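Dalham Kitchen Supplies sells used and reconditioned catering equipment to cafes, pubs, school kitchens and village halls. We buy from businesses that are closing or refitting, check what we have bought, and sell it on at a fixed price. The prices on the labels include VAT.

## How we started

The business began as a market stall selling second-hand trays and pans. It moved into the old seed store on Clukgate when the stock outgrew the van, and we have been there ever since. The shop is at the front, the workshop is behind it, and larger items such as ovens and dishwashers are kept in the yard building.

## What we sell

Most of our trade is in metalware: bins, trays, racking, sinks and prep tables. We also keep fridges, mixers, fryers and hot cupboards. There are 3176 lines on the current stock list, and it is updated at the end of each month.
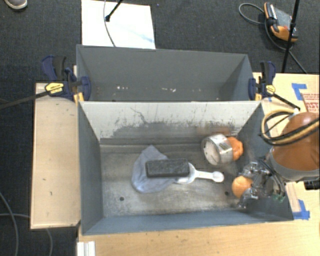

Everything is graded before it goes on sale. Grade A has light marks only. Grade B has scratches or staining that do not affect use. Grade C is sold as seen, mostly for storage and garden use, and cannot be returned. Electrical items are tested in our own workshop and carry a 73-day guarantee. Gas appliances are checked by an outside engineer, and the paperwork goes with the appliance.

## Selling to us

We will look at single items or whole kitchens. Send a list and a few photographs, and we will reply with an offer or arrange a visit. We do not take domestic white goods.

## Delivery and collection

Our own van covers addresses within 5 miles of the shop. Further afield we use a pallet carrier, and the cost is quoted before you pay. If you are collecting, come to the Kovarach Lane gate, as there is no parking on Clukgate itself. The shop opens at 8 am and the gate is locked at 4.30 pm.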